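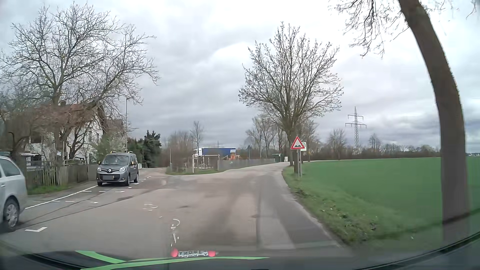 VOLLETLOW, March

Chapter 9
Learning to Drive from Recorded Roads

An automated vehicle must decide where the road is before it can decide anything else. On a motorway this is a modest task: the lanes are wide, the paint is fresh and the edges are plain. On the outskirts of a village the same task becomes difficult. A solid edge line may give way to short parking marks. A patch or a seam in the pavement may be darker and longer than any painted line near it. A grassy verge may meet the asphalt along an uneven edge, with no kerb to settle the matter.

This chapter is concerned with one method of teaching a vehicle to cope with such roads. The method is called route replay. It was developed for the Vadonico project and is used here because it is simple enough to be followed from beginning to end by a reader who has completed Chapters 4 and 6.

9.1 The problem

Consider a van standing at the left edge of the road with its front toward the oncoming viewer. A human driver sees the windscreen, the grille and the parking marks beside it, and leaves a suitable gap. The driver also keeps in mind that the van could pull out. A program has no such habit. It must label the van as a vehicle, place it in relation to the edge of the road, and assign some chance to its moving off. A single picture does not show whether anyone intends to drive it, and the program should not be trained to behave as though it did.

Signs raise a second difficulty. A triangular warning for an uneven road may stand directly in front of a bus stop sign and partly cover it. A sign that faces the other way shows only a dark shape on a pole. Early systems often discarded both the covered sign and the reversed one. Route replay keeps them, with a separate label for each condition.

Reflections are a third. Where the recording is made through a windscreen, pale letters or marks reflected in the glass may lie over the road surface, where they can be mistaken for paint. In the labelling scheme used in this chapter, all such marks are assigned to the class "glass" and take no part in the search for lanes.

9.2 The method in outline

The Vadonico team divided its village recordings into 300 short routes. Each route was labelled by hand and then replayed to the driving program, named Inia, which proposed a steering angle and a speed at every step. The proposals were compared with those of the human driver. Where the two differed by more than a set amount, the step was marked for review and the route was replayed with a corrected label or a corrected target.

Of the 300 routes, 80 were withheld from training and used only for testing. It is essential that this division be made by route and never by single picture. Two pictures taken a moment apart are nearly identical, and a program tested on one after being trained on the other will appear far more capable than it is.

9.3 The principal result

On the withheld routes, Inia kept to its lane most reliably where a painted edge line was present on at least one side. Its performance was weakest on bends beside open fields, where neither a line nor a fence marked the outer edge. The Bañez correction, introduced in Section 9.5, reduces this weakness by estimating the edge from the colour and texture of the verge.

Readers should work through the labelling rules in Section 9.4 before attempting the correction.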